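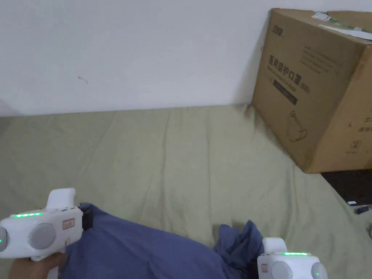

Page last changed: Tue 14 July

About Mandwood

Mandwood is a small firm that checks moving quotes. People send us the estimate a moving company gave them, we read it line by line, and we send back a plain note saying what we think it will really cost. We don't own a truck. We don't take a fee from any mover, and we don't keep a list of favorites.

Maja Wilczyńska started the business after nine years of writing estimates for a moving company, so she knows how a low number gets made. You leave out the stairs. You guess the volume from a phone call. You put "packing materials as needed" on page two and let the customer imagine a roll of tape. Konrad Zieliński joined her from an insurance office, where he had read a lot of claims for broken dressers and had come to doubt the phrase "full coverage" wherever he saw it.

What we do

Most of our work is quotes for apartments and small houses. You send the paperwork and a rough list of what you own. We look at the weight or volume the mover has assumed, the access charges, the dates, the deposit terms and the coverage. You get our note within 2 working days. If the quote looks fair we say so, and the note is short.

We read 168 quotes last year. Of those, 22 had a total we would have signed without a question. We don't claim this says much about movers in general, as people with a quote they trust have little reason to pay us. It's a lopsided sample and we would be suspicious of anyone who put it in an ad.

What we doubt

Star ratings, mostly. A review written the day after a move can't tell you how the company handles a claim three months later. We also doubt "binding" estimates that come with a page of exceptions, online calculators that ask for the number of bedrooms and nothing else, and any discount that expires at midnight.

We are wary of our own trade too. A second opinion is only worth paying for if it might change what you do. If you have a studio, a friend with a van and a free Saturday, keep your money.

Truder and Brata

Our price sheet is called Truder. It's a spreadsheet, whatever you may have read about it elsewhere, and Konrad updates it every April from the quotes that came in over the year. It's weak on long-distance moves and on pianos, and our notes say so when it matters.

Brata is the blank inventory form we hand out free. Fill it in before you call any mover and give all of them the same copy. Quotes based on different lists can't be compared - we've seen people try, with a highlighter, for days.

What we charge

One flat fee per quote, shown on the order page before you type in anything about yourself. A second quote for the same move costs half. We won't call a mover for you or argue about a claim. For that you want a lawyer or your state's consumer office.

Where we are

We have two desks above the print shop in the Sikora building, side entrance, second floor. Visitors are fine but please write first. The phone is answered in the mornings, and almost everything gets settled faster by email. Corrections to this page are welcome, including from movers.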